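# Clay, patience and my grandmother's kitchen

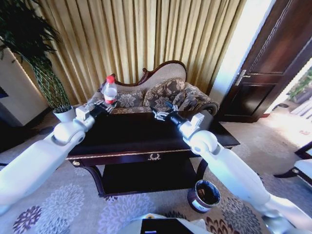
*A bottle of water on the dark wooden table.*

"I was never taught pottery in the way people mean when they say taught," the potter tells me, pouring tea at the studio in Cliltport. "My grandmother had the clay on one side of the kitchen and the bread on the other, and you helped with whichever one she pointed at. Some days it was both, and the bread came out gritty!"

She was 13 when she made her first proper pot, a squat little thing for keeping salt in, and she still has it at home with a crack down one side. The clay came from the river bank at Clellard, where the women of her family had always dug it, and where she goes back every May (the banks are soft then, after the spring rain, and you can get the spade in without a fight).

"You have to leave it alone for a while once you've dug it. My grandmother would say, let it forget the river. I used to go and poke it under its cloth to see if it had forgotten yet, and I'd get a clip round the ear for that."

For 15 years she didn't touch clay at all. She had a job in an office and two children, and her grandmother had died, and it seemed to her that the whole thing had gone with her. Then an aunt rang to ask if she remembered how the rims were done, the pinched ones with the thumb marks going round, because there was a wedding coming and no one else in the family could do them.

"I said no, I don't remember. And then I sat down with a lump of clay and my thumbs just went. I cried all over it, I don't mind telling you. That was the wettest pot I ever made."

Her new show, Flalora, opens at the Khattak gallery with 100 small bowls, each with the family rim and each with a different flower scratched inside, where you'd only find it once you'd finished your soup. She wants people to pick them up, and there was a fairly long discussion with the gallery about that, which she won.

"A bowl that isn't held gets lonely. If one breaks, I'll make another."

Her daughter has started coming to the river bank too, and has strong opinions about the flowers. I ask whether she is being taught, and the potter laughs and fills my cup again.

"I point at things and she helps. She wants to do birds next. My grandmother never did a bird in her life, so we'll have to work out the beaks for ourselves."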